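Ondness paper cup set: read me first

I put this folder together so the rest of you don't have to dig through my notes. It covers one small chore, handling paper cups at a table, and it's the set I get the most questions about. Last tidied up August 2023.

What you get: 212 short clips, plus a plain text list that says which clip is which. File names start with "cups" and then a number. I skipped a few numbers, sorry, please don't renumber them or my list goes out the window!

The table is light-colored wood and I never put a cloth on it. If you want to match my setup, leave yours bare too.

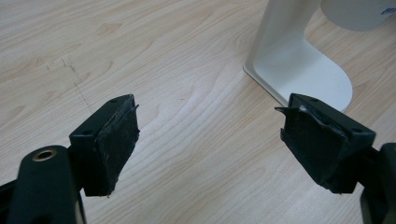 Flusico Tabletop Team

I sort everything into 2 folders, "stack" and "table". The stack folder is the one you probably want (it's bigger, and I was a lot more patient by then). The table folder is mostly the top on its own or with very little on it, handy if you're checking color or grain. 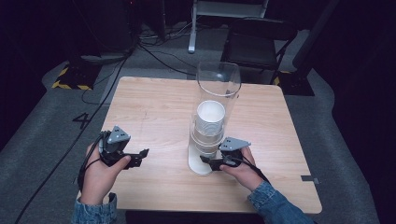
Cups are fussier than I expected when I started this back in June. Cheap ones stick together, and fancy ones with a coating slide around like crazy. I settled on plain white paper, nested one inside another in a clear cylinder on a flat white base, and that's what I'd tell anyone to copy first. I bought a sleeve of 600, so there are plenty left on the Espinoza shelf if you need some.

Known problems: 6 clips are too dark to be much use. They're marked "dim" in the list and I left them in anyway. The Plavevside copy of this folder is older and doesn't have those marks, so grab this one instead.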